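Notebook, May, afternoon
Glue joints for the Tevow stool, second try

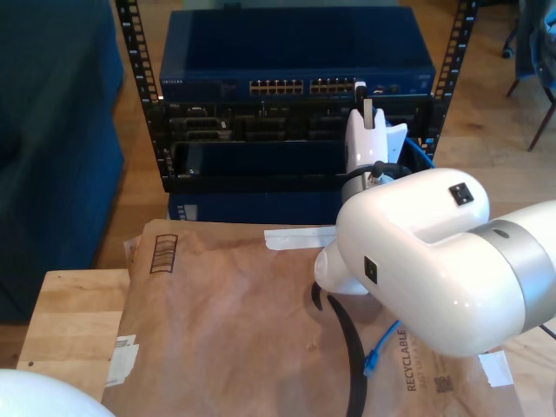 The first batch of hide glue was too thin. I had mixed it 1 to 2 by weight and it ran out of the joint before I could close the clamp. For this batch I used less water and left the granules to soak until after lunch. It went on much better, like warm honey.

Test pieces are ash offcuts from Turarer, planed the same morning. I marked them 501 onwards, to continue from the old list. Half of them I sanded with 400 paper before gluing, the other half I left straight from the plane. In the Vumivard leaflet it is written that sanding is not needed, but I want to see it with my own eyes.

Remarks to myself:
Warm the wood also, not only the glue. Piece 504 was cold and the glue became jelly at once.
The small clamps from the Lý box slip on ash. Put cork under the jaws.
Do not leave the pot without a lid. A skin had formed when I came back.

I will break the pieces tomorrow after ten. If someone needs the long bench before that, please move the whole board and do not open the clamps.

Still to decide: wedge in the leg tenons or no wedge. I am more for the wedge. Ask for the thin saw back.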